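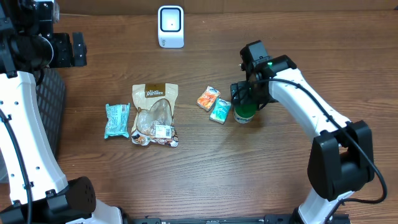

From: Manon Campbell
Date: July 15, 2020
Subject: Re: Small stuff for the travel bins

On Monday Jennylyn Ocampo wrote:

> Does anyone have a system for toiletries and snacks that
> doesn't end with everything in one heap? I have 14 bins to
> fill before August and so far every one I pack turns into
> soup. Little bottles at the bottom, packets crushed under
> them, and the pouch I need is always the one I can't get to.
> I tried the Aditz dividers and sent them back. They slid.
>
> Jennylyn

Jennylyn,

I gave up on dividers too. Mine were a different make and they slid just the same. These days I put everything out on the table first and don't let anything go into the basket until I've looked at the whole lot. It takes longer the first couple of times. After that it goes fast.

My order, for what it's worth:

1. Clear the table and lay the items out in a row with some space between them. Bottles standing, packets flat. A wrapped packet lying by itself is easy to pick up. Two on top of each other and you grab both.

2. Check the caps. I had a bottle open up in a bin last year and lost a whole set of wipes and a paper list. Now I turn each cap until it stops, and anything I don't trust goes in a resealable pouch.

3. Set the basket at one side of the table, close enough that you aren't carrying things across. I like a plastic one with a proper rim. Crinkly wrappers stay out on the tabletop until the heavier things are in. 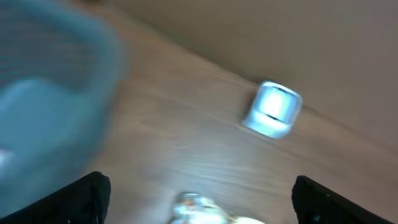
4. Bottles go in first, upright along the wall of the basket. If they won't stand, fill the gap with a rolled washcloth.

5. Pouches next, on edge like file folders, with the seal up. You can flip through them without taking anything out.

6. Packets last, on top. Write the list now, while you can still see what you put in, and tuck it down the side.

On size — I would go smaller than you think. The big Pridon bins look like a bargain but I end up with 2 layers, and the lower one may as well be in another house. One layer is enough for a weekend bag.

I have 5 spare baskets in the hall closet if you want to try a few before you buy. They're clean, and one has a cracked handle. I can drop them off Friday after work.

Does the August date include the bins for the late group, or are those separate?

Manon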